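Progress report: hand-held gripper comparison
April
Submitted by the Mostalstead bench group

This period we moved from fitting the grippers to using them. Both hand-held units are now assembled, and we have started the side-by-side trials set out in the Sulwood work plan. The first unit carries the Konex fingers. The second carries the Ateş fingers, which arrived late and cost us 3 working days.

The tabletop tasks are the same for both units. We chose ordinary household items over machined test blocks, and the desk lamp with outlets in its base has been the most useful. The buttons are small and the base is smooth, so a poor approach angle shows up right away. Operators work in sessions of 60 minutes with a break between.

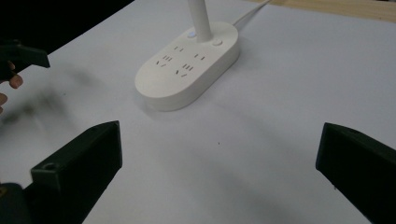 Grip force has been fine on both units. The main difference so far is in how they handle small targets. The Ateş fingers are easier to line up with a button, but they slip more on rounded plastic. The Konex fingers hold better and are harder to place. We do not want to rank them until the cord and plug tasks are finished.

Two problems came up. The camera mount on the Konex unit worked loose during long sessions, and we lost 5 recordings before we caught it. We now check the mount screws at the start of every session. Glare off the white tabletop also threw off the exposure in the afternoons, so sessions have been moved to the morning.

Spending is within the budget. We are asking to move the unused travel money to parts, to cover 2 spare sets of fingers and a stiffer camera mount.

Next period we will finish the plug tasks, repeat the lamp trials with the new mount, and send the full comparison table.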